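### 3.2 What people meant by "the bin"

I should say up front that I went into this part of the study thinking it would be the boring part. I had 69 interview transcripts from people who work in the Sowerby district, all of them talking about how they name the everyday things they put stuff in, and I figured the word *bin* would take me an afternoon. It took most of October.

The trouble started with Lakmal Weerasinghe's transcripts (he did all the shop-floor interviews, and he's a much better listener than I am). His speakers used *bin* for nearly anything open at the top. A carton with the flaps folded back was a bin. A drawer pulled all the way out of its cabinet was a bin too, at least until somebody slid it back in! My own speakers, who mostly work in offices and kitchens, kept the word for trash and recycling and said *tub* or *box* for everything else. When I played one of Lakmal's recordings for Kevser Ersoy, she stopped me halfway through and asked why this man was keeping his clean gloves in the garbage.

So we went back and sorted the uses by what the speaker was doing at the time, instead of by what the object looked like. Reaching down into something turned out to matter a lot. If your arm has to go in past the wrist, our shop-floor speakers will say *bin* almost every time, and depth beats material, color and lid. Metal or cardboard, they didn't care. If you can pick the thing up and tip it, you start to hear *tray*, and then the whole conversation shifts over to tray words like *slide* and *stack*.

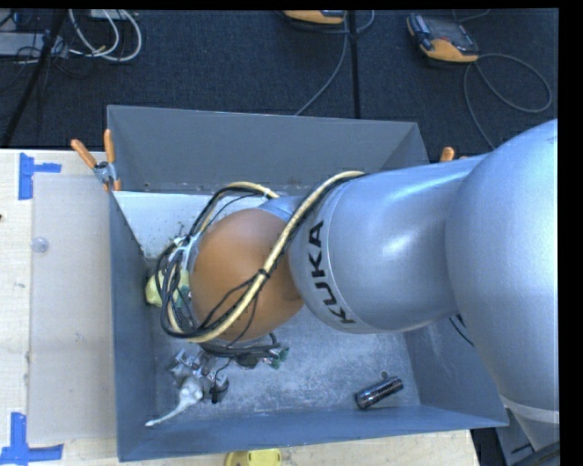 **Figure 4.** An open gray metal bin on a wooden tabletop, with a KUKA arm extending over it.

Now, Nesrin Öztürkmen read an early draft of this section and thought I was making too much of depth. Her point was that depth and size go together in most rooms, so a speaker who says *bin* for a deep thing may just be saying it for a big thing. Fair enough. I went through the transcripts again looking for wide, shallow containers, and found 4 speakers who described one in enough detail to be useful. Only 2 of them called it a bin, and one of those took it back a sentence later ("well, the bin, the tray, whatever, the flat one"). I wouldn't hang a whole theory on that, but I'm leaving depth in.

The other thing I didn't see coming was *the*. People who share a workspace hardly ever say *a bin*. They say *the bin*, even with several in the room, and they get along fine. Erhan Dağdelen has written up the same habit with *the door* in his notes on hallway talk, and I borrowed his coding sheet for this with a couple of changes, which are listed in the appendix. Newcomers ask "which one?" for a while and then stop asking. I'd love to know how long that takes, but our interviews were one-time visits, so that question has to wait for the follow-up recordings in Section 5.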